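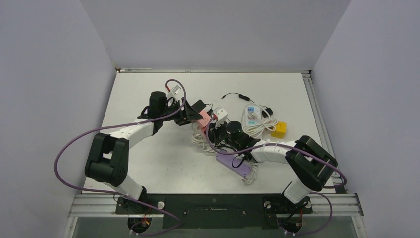
4. Setting out your power strip

Now for the fun part! Once the Stoltum desk is standing level, you get to decide where the power comes from, and a good spot makes the whole desk nicer to use.

1. Clear the tabletop and lay the strip down with the outlets facing up.

2. Turn it until the cord end points toward the wall outlet you plan to use. A diagonal is fine for now — you're only trying out positions.

3. Hold each of your chargers over the outlets. Bulky ones go at the ends, so they don't block their neighbors.

4. Leave at least 2 inches between the strip and any wall, then route the cord down behind the desk with the Virno clips (6 in the bag, and you may well have a couple left over).

5. Plug the strip into the wall last.

Note: A brightly colored strip is a great choice here. Pink shows up beautifully on a white top, and you'll find a free outlet at a glance!

CAUTION: Never plug one power strip into another. Do not cover the strip with paper or cloth, and keep drinks well away from it.

CAUTION: Heaters and kettles must go straight into a wall outlet.

For mounting the strip under the desk, see page 46.

Text: Léonie Bodin. Revised 6/1/22.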